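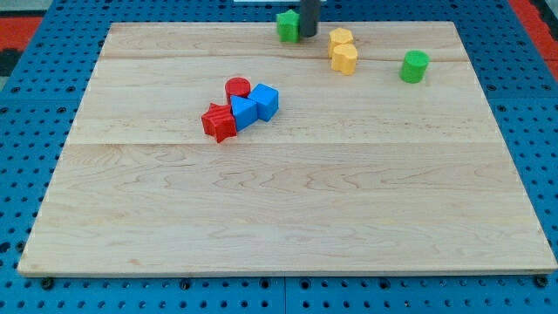 Figure 3. Shape blocks on the wooden board, with one gripper finger beside the green star. The four touching blocks left of center are what we call a clump.

4.2 Where the planner gets its grasps

I'll start with the clump, because it ate most of my January. Our first segmenter (the one we inherited from the Fatavia code) was perfectly happy with a block standing by itself, like the green cylinder on the right in Figure 3. Give it a red star leaning on a blue prism and it did fine too, mostly thanks to color. But the blue prism and the blue cube next to each other? One big blue blob, nearly every time, and then the grasp sampler would cheerfully aim for the middle of it!

The two yellow blocks have the same problem in a milder form. They sit close together, they're the same color, and the near one hides a bit of the far one. So color alone was out. What Skurnudix does now is run the color mask first, then split each mask wherever the surface normals change sharply and the depth edge agrees. If only one of the two fires, we keep the mask whole and lower its score. I wanted to split on either signal, Malou Kárason wanted both, and we tried it both ways for a few days before I gave in (she was right, the star blocks got chopped into points under my version).

The wood gave us trouble as well. Look at the grain on the nearest plank, all those wavy darker streaks. Our edge filter loved them. We ended up fitting a plane to the board at startup and throwing away anything less than 3 mm above it, and the streaks and the seams between planks went away together.

Once the masks are in, the planner ranks blocks by how much free room a finger has on each side. Loose blocks go first and clumps wait. After every pick we segment again from scratch, which is slow, but I got tired of chasing stale poses. We keep at most 5 grasp candidates per block, and if none of them clears the neighbors the planner falls back to a short sideways push and looks again.

We logged 1,179 pick attempts with this setup. In 17 of them the splitter still merged two blocks of the same color, and I've gone through all of those by hand. They're nearly all flat faces pressed flush together, where there's just no crease for the normals to find. The push usually gets us out of it, and Section 4.3 covers how we pick the push direction.

12 shares | 3 comments

Related items
Arnardóttir gripper driver: notes on timing
Trekora log viewer, setup guide
Porting the Fatavia segmenter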